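Minutes of the Working Group on Good Practice for Hand-Held Gripper Recording
Held 5/4/25 at the Urasska office, second floor, and by phone
Present: the chair, the secretary, two members for Cloter, two for Fimance, one for Azimi, three for Urasska
Apologies: one member for Azimi

1. Minutes of the last meeting

Accepted with one change. Under item 4 the word "session" should read "shift" in both places. The secretary will send out the corrected copy.

2. Matters arising

The Fimance members have returned the comments they owed on Draft 3. There were 59 comments in all, most of them on wording. The chair asked that comments on spelling go straight to the secretary from now on and stay off the agenda.

The Azimi member has not yet been able to get the translated version checked. Carried forward.

Cloter asked again whether the guide should be called a standard. Agreed to leave it as "guide" until every member firm has worked under it for a full month.

3. Draft 3, section 2: preparing the room

The section was read through. The following was agreed.

2.1 The floor area where the operator walks is to be cleared before the first take. Cables that have to cross it should be taped down or run along the wall. Cloter thought "should" too weak and wanted "must". Put to a vote and carried as "must", with one Urasska member against on the grounds that some sites rent by the day and are not allowed to use tape on the floor. The secretary will add "or covered with a mat".

2.2 Fans and heaters may stay in the room. They are to be placed outside the walking area and not moved between takes of the same task.

2.3 People who are not recording may sit in the room if they have signed the same consent form as the operator. Fimance reported that this is the rule most often missed at their sites. The room lead will now hold the forms and check them at the start of each shift.

2.4 Papers, screens and mail with names or addresses on them are to be put away or turned face down. No discussion.

4. Draft 3, section 3: markers and grippers

3.1 Marker cubes are to be checked for scratches, lifted corners and dirt at the start of the shift and after any drop. A cube with a damaged face is swapped as a whole. Single faces are not to be patched with printed paper. Azimi said they had been doing this and will stop.

3.2 Left and right grippers keep their own cubes. If a cube is moved from one side to the other, the pair is calibrated again before use. Urasska wanted this after losing 290 takes to a swapped pair. The takes could not be corrected afterward and were thrown out.

3.3 Spare cubes. The draft asks for two spare pairs per site. Fimance has only one at its smaller site and will order more. Left as drafted.

3.4 Cleaning. Dry cloth only. The line about alcohol wipes is removed until Cloter has tested them on its own cubes – results expected in July.

5. Draft 3, section 4: the operator

Most of the meeting was spent on this section.

4.1 Sleeves. Long loose sleeves can fall over a cube when the arms are lowered. The draft said "short sleeves only". Several members felt this was too strict for cold rooms. New wording: "Forearms bare, or in sleeves that fit closely at the wrist."

4.2 Long hair is to be tied back so that it does not hang into the head camera's view. Agreed.

4.3 Clothing with printed words or logos. The draft bans it. Cloter supported the ban. Urasska and Azimi were against, as plain shirts would have to be bought and washed for every operator. No agreement. Brought back next time, with a cost estimate from Urasska.

4.4 Closed shoes at all times. Agreed.

4.5 Shift length. The limit stays at 17 takes before a break for furniture tasks, where the operator bends and pushes. Fimance asked for a higher number for table tasks. To be looked at separately.

6. Draft 3, section 5: furniture tasks

5.1 The operator starts each take standing still, both grippers in view of the head camera, facing the piece to be moved. The chair asked for a picture to go with this paragraph in the guide, and the one put forward was accepted for 5.1, office chair tasks.
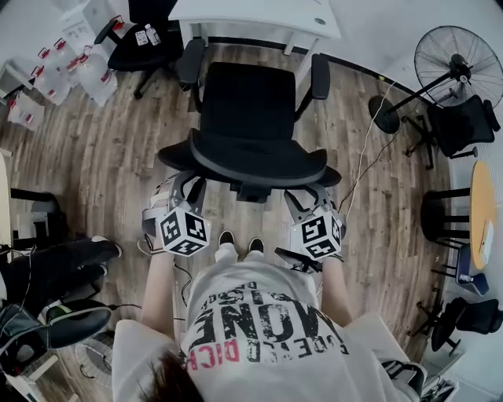
5.2 Chairs on casters are to be moved by the seat or the backrest. Armrests that are loose or that turn are not to be used as a grip point. Azimi asked for "turn" to be explained. The secretary will write a short note.

5.3 Other chairs in the room are to be left where they are for the whole of a task, or else moved on purpose and the change written in the log. Agreed after some discussion of what counts as moved. More than a hand's width was settled on.

5.4 Failed takes are kept and marked as failed. They are not to be deleted at the site.

7. Any other business

Azimi asked who answers questions from sites between meetings. The secretary will, by email, and will keep a list of the answers for Draft 4.

Urasska asked that the next agenda be sent out a week ahead. Agreed.

8. Actions

Secretary: corrected minutes, changes to 2.1, 3.4, 4.1 and 5.2, question list
Urasska: cost estimate for plain shirts
Fimance: order spare cubes, send take numbers for table tasks
Cloter: test of alcohol wipes
Azimi: check of translated version, stop patching of cube faces

Next meeting in July, at the Cloter office. Day to be set by email.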